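Handout 4: When the recording is fine and the grip is wrong
Handling and Automation, second part of the course
Notes by Vira Kravets

Welcome back, and thank you for putting up with the long detour into timing last week. We spend this session on a fault, and a rather homely one, because I think you learn more from a dull fault followed right to its end than from a dramatic one. It concerns the Dorard bench, where people move clear plastic boxes with a pair of hand-held grippers and the Trukico software learns from what they do.

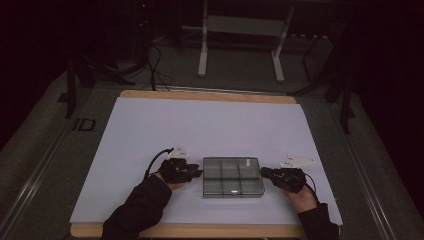
Ilteo, 2022-10-05

The set held 1000 recordings, and 942 passed the automatic check. Everybody was pleased (I was too, I admit!). Then the trained arm was tried on a clear box and closed its fingers short of the wall, again and again, and on one run it came down on the lid and cracked it. Nothing in the log was marked as an error. As far as the software knew, the fingers had gone exactly where they were told.

My first thought was the clear plastic, and I'd ask you to be suspicious of first thoughts like that. Clear walls on a white sheet are hard for any camera, as you know from the Fedoruk exercise, but an opaque box gave us the same miss. 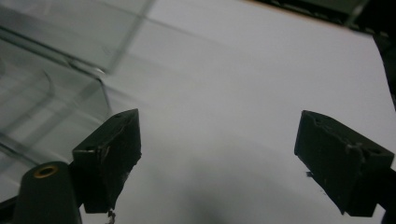
So we went back to the fingers themselves, and there was our culprit. One finger pad had worked loose on its screw and sat 2 mm further in than the drawing allowed. A person holding the gripper makes up for that without thinking, simply by squeezing until the box feels held. The arm has no such feeling to go on, and it copied the numbers faithfully, pad error and all. We had to set aside 55 recordings made after the screw slipped, and I was sorry to see them go.

Before the next session, please read the wear sheet and write me half a page on where you would put a check for a loose pad. Do remember the safety side too: a cracked lid leaves sharp bits, so stop the arm and cut its power before you reach in. 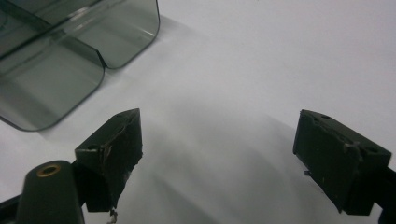
Why did the automatic check let the bad recordings through?

It only looked for gaps in the data and sudden jumps in position, and a pad that is steadily out of place causes neither. We now measure the closed fingers with a gauge at the start and end of every set, and the two readings are kept with the recordings.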